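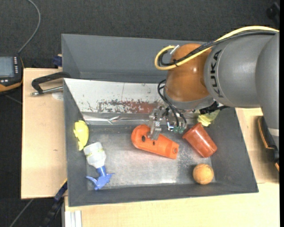 A KUKA arm with its gripper lowered into a grey bin.

Erkcombe is to have a new bishop in March, and the cathedral has sent out the order of service so that we may all begin practising. It runs to 78 pages. I have been ordained over less.

I don't grudge a bishop his day, or hers. Hands must be laid on, oil must be poured, and somebody's aunt must be seated behind a pillar. My quarrel is with the tickets. Each parish gets eight, whatever its size, so that Clirnholm, which on a good morning has 20 in the pews, will send nearly half its people, while the big church on the ring road will have to draw lots. There is scripture for drawing lots, but it was for an apostle and not for a seat with a view of the font.

Then there is the procession. I counted 22 separate groups in it, among them the ecumenical guests, the retired clergy (two by two, as for the ark) and something called Strategic Partners. By the time the last of them has reached a chair the choir will have sung everything it knows, and the new bishop will be outside in the wind, holding on to a hat.

My own modest proposal is that we do it in a parish church. Pick a small one with a bad roof. Let the bishop see the buckets – they will be meeting again. The people who live there could come in without a ticket, sit where they usually sit and decide for themselves whether they like the look of their new shepherd.

I have put this to the cathedral in writing. They have thanked me for my interest and offered me a place in group 19, behind the Strategic Partners.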